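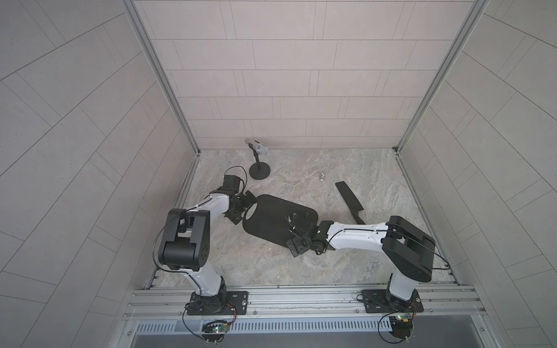 Right gripper on the edge of the black board, left gripper open beside it.

Sudby Handling Project
Progress report to Navcombe, Sunday, May 5, 2024

We have now recorded 607 demonstrations by remote control, spread over 3 tasks. Five operators are trained. Most of the period went into the board task, where both arms have to work from opposite ends. New operators tend to drive one arm and forget the other, so we now start them on slow practice runs that are not saved.

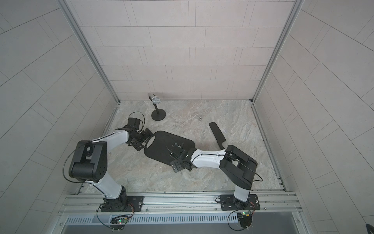
Both arms at the board. The metal hook is farther back on the floor.

Guiding the arms by hand was tried first and dropped for the two-arm work. One person could not move both smoothly. We kept it for teaching start positions.

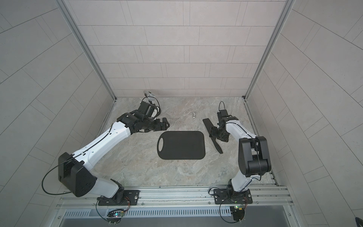 Navcombe asked after the last report whether the count includes failed attempts. It does not. Failures are stored separately and will be handed over with the rest in November.

Still open: the spare gripper fingers from Jivodholm, and a decision on a second booth.

Contact: Sudby project office
Print | E-mail this page
© 2024 Sudby. Back to top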